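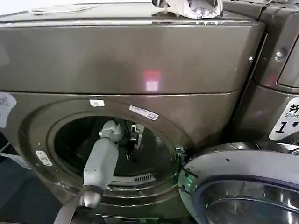 Can you still walk the old tunnel at Waltcombe? As far as the second air shaft, my guide told me, and after that there's a locked gate.

She's been poking around the Skimlow branch line for 17 years, so I believed her. We met at the old platform in June and I got two hours of stories out of her (plus very muddy boots!). "People come for the tunnel," she said, "but I come for the signal hut."

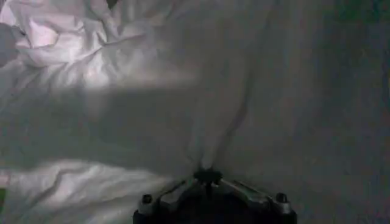 The hut is tiny – six paces end to end – and she loves every brick of it. "My grandfather ate his lunch in there," she told me. I asked if the trains might ever come back. "Not in my lifetime," she said, and then she went off to show me the water tower.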